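Caring for your meditation corner at home
Tips collected by Mohsin Ghumman

A small place for sitting in silence does not need much money, but it needs some care. I have kept such a corner in my flat for nine years, and before that I was helping in the meditation room at Rosenthal.

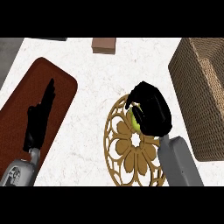 Cushions first. If yours is filled with buckwheat hulls, never put the whole cushion in the washing machine. Open the zip, pour the hulls into a clean pillowcase and wash only the cover, at a low temperature. The hulls can lie in the sun for one afternoon on an old sheet. Kapok filling cannot be washed at all. Air it outside and beat it gently with the hand, as one does with a carpet.

Incense leaves a yellow film on walls and window glass, and one notices it only when a picture is taken down. Warm water with a spoon of vinegar removes it from glass. For painted walls I use plain soap and a soft cloth, starting from the bottom so that the dirty drops do not make lines. Keep the ash in the bowl. Sift it with a tea strainer every September and throw away the burnt ends, otherwise the new sticks will lean and fall.

Candle wax on cloth: let it become hard, break off what you can, then put brown paper over it and press with a warm iron. Change the paper often. On wood do not use the iron. Rochelle Mahmoud taught me to use an old plastic card and much patience.

Brass bowls and bells should be wiped dry after each touching. Please do not use lemon on a singing bowl that has painted letters inside, I have spoiled one from Filis in this way and it was a present.

If the floor is cold, put a folded wool blanket under the mat, two layers are enough. Six would be too soft and the knees begin to complain.

Flowers need fresh water every morning. When I travel, I give them to a neighbour and leave the vase upside down on a towel.

Kenji Strickland has asked me about moths in the wool. I will write about it next time, when I have tried the cedar blocks for longer.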